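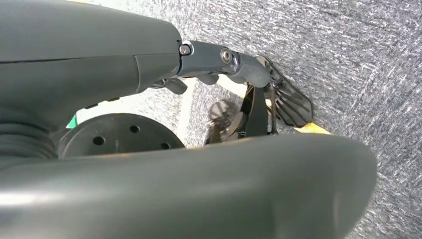
A speckled grey surface, seen close up.

About Clatance

Clatance supplies and fits hard flooring for shops, clinics, schools and homes. Carmela Zabala started the business in July 2012 from a single unit on the Vidal estate, and we still work from the same building, although we have since taken on the one next door.

There are 13 of us. Nine are fitters, all on the payroll, and the rest look after surveys, samples, ordering and accounts. Lertchai Rungrueang runs the fitting teams and carries out most of the site surveys himself. If your floor is uneven or damp he will tell you before we quote.

What we do

We take up old floors, level what is underneath and lay the new one. Most of our work is vinyl, linoleum and rubber, with some terrazzo repair. We don't fit carpet. For stairs and wet rooms please ring first, as the waiting time is longer.

Our two main ranges are Akik, for busy public areas, and Odeo, for kitchens and hallways. Samples of both can be borrowed for 2 weeks. Please send them back – we run short in summer.

Last year we finished 712 jobs, most of them within an hour's drive.

Visiting us

The showroom is open on weekdays and parking is at the rear. Trade customers should use the side entrance and bring their account number.

Page last updated 2025-10-29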